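3. Materials and Layout of the Refurbishing Bench

3.1 Why old desktop towers

Old office desktops are wonderful teachers. They were built to be opened, their parts come apart in a sensible order, and most of what goes wrong with them can be found with patience and a decent light. Our study follows the reuse of parts from retired towers collected through the Fundport exchange, which passed 409 machines to the Kavumville bench before the work described in this section. We kept 200 of them for the layout study and set the rest aside for spares.

We were interested in a plain question: where should a part live between leaving one machine and going into another? Earlier work on repair benches (Mitsotakis-Vlachou, ch. 3) treats storage as a matter of shelves and labels. We think the half meter next to the open case matters just as much, and it has been a real pleasure to study it closely.

3.2 The tower on its side

Every case in the study is worked on lying flat, with the side panel off and the board facing up. This keeps the slots within easy reach from above and gives a clear view of the power supply and the drive wiring at the same time. It also makes the blue release tabs along the case wall easy to find, a small piece of design that we came to admire more with each machine.
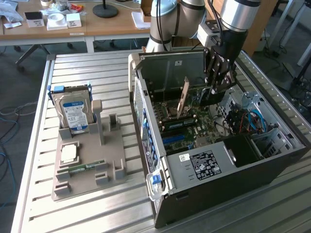
Figure 3a. Open tower on the slatted bench, with the parts tray to its left. The tray holds a hard drive, a CPU and a RAM module.

The bench top is slatted aluminum. We chose it over a solid top after an early round in December, when small screws kept rolling under the case and had to be fished out with a magnet. With slats, a dropped screw usually stops within a hand's width of where it fell.

3.3 The parts tray

The tray is 3D-printed and went through 10 versions at the Flerkgate workshop. Each holder is shaped for one kind of part. The hard drive stands on edge, the processor sits in a shallow square pocket, and memory lies lengthwise in its own slot. Raised posts keep neighboring parts from touching. Earlier versions laid the drive flat, which took up far too much room and hid the label we needed for our records.
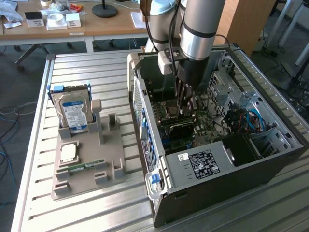

Figure 3b. Tray and tower side by side. The drive stands upright in its holder with the label showing.

Placing the tray directly beside the case was the single change that reviewers of our pilot liked best, and we agree with them! A part moves a short distance, over nothing that can catch it, and goes straight into a place made for it. The shape of an empty holder also serves as a reminder of what has yet to come back.

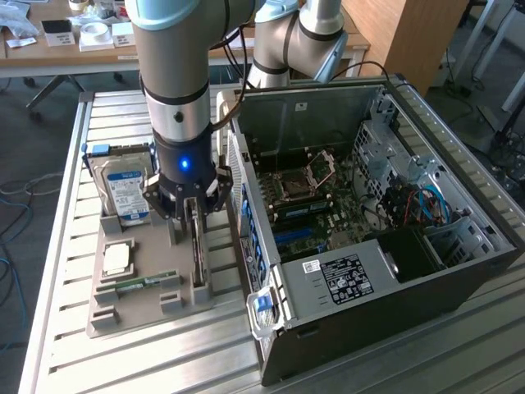 Processors deserve a word of their own. The pins or contact pads are easy to damage, and a chip put down on a bare bench tends to get nudged. In the pocket it lies flat and can be picked up by its edges. Our rule is that a processor goes from socket to pocket, or from pocket to socket, with no stop in between. Areti Kouris, who drew the tray, made the pocket slightly wider on two sides to leave room for a grip.

3.4 Board types and slot order

Boards vary more than their cases suggest. Slot color, length and order all differ from one model to the next, so we record them before any card is moved. 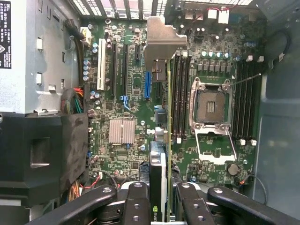 Figure 3c. Expansion slots and NVIDIA graphics card in a Dell tower, seen from above. The finned chipset heatsink is at lower left on the board.

The slot record was last revised on September 18, 2022. It lists each slot from the case wall inward, along with any bracket that must be lifted or removed first. Dust is noted too, by area, as it helps us decide which machines need cleaning before their parts are tested.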